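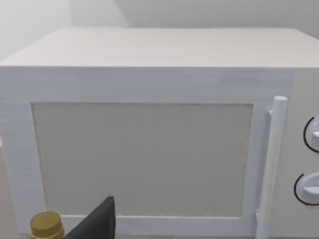
Figure 2. Microwave oven with a white door frame, front view (computer rendering).

Print | E-mail

November
By Yaqin Lu and Tsegereda Kahsay

4. Self-reported scores in the two leagues

Both table tennis leagues in our sample, Breleck and Cadport, rely on players to write down their own results. At Breleck the winner fills in the card and the loser signs it. At Cadport the loser fills in the card, on the theory that a person who has just lost has no reason to flatter anybody. We found no support for this theory, though it is dearly held and was explained to us at every visit.

The cards cover 333 players and 2,494 matches over one season. Each card was entered twice, by different coders, and compared with the published standings. Where a card could not be read by either coder, a third (Ye-seo Nam) was asked to rule on it. Her notes include the remark "this is a seven or a bat," and we have kept her reading of it as a seven.

4.1 Disagreements

In 82 matches the card and the standings named different winners. This is a smaller number than league gossip had led us to expect, and the players we interviewed were plainly let down by it. Most of these cases were slips in copying: two names swapped, or a result entered under the wrong division. A few were harder to explain. In one, both players insisted in separate interviews that the other had won, and each seemed to regard the matter as a point of honor. We coded that match as missing.

Errors were more common late in the evening. Cards stamped after 9:30 p.m. were overrepresented at both sites, and the handwriting on them suggests that the pen had been passed down the bar. Cadport's rule that the loser writes made no clear difference to how often the winner was wrong, but it did change who got the blame.

4.2 Effects on the final table

We recalculated the standings with the corrected results. No division changed its champion. Promotion and relegation changed in two divisions at Breleck, both near the bottom, where the players concerned told us they had been happy where they were. One asked that we keep the finding to ourselves until after the spring draw, and we agreed.

Following Deng's earlier work on drop-your-worst-round scoring, we also tested whether appeals corrected these errors. Players lodged 70 appeals during the season. Very few concerned a match that had been recorded wrongly. The rest concerned the net, the lighting, the brand of ball, and in one long letter the character of an opponent's serve.

Recent items
- Ladder or round robin? Drop-out in small clubs (Lenuța Zamfir)
- Dropping the worst round: who gains? (Yufang Deng)
- Handicaps and hurt feelings in the Cadport second division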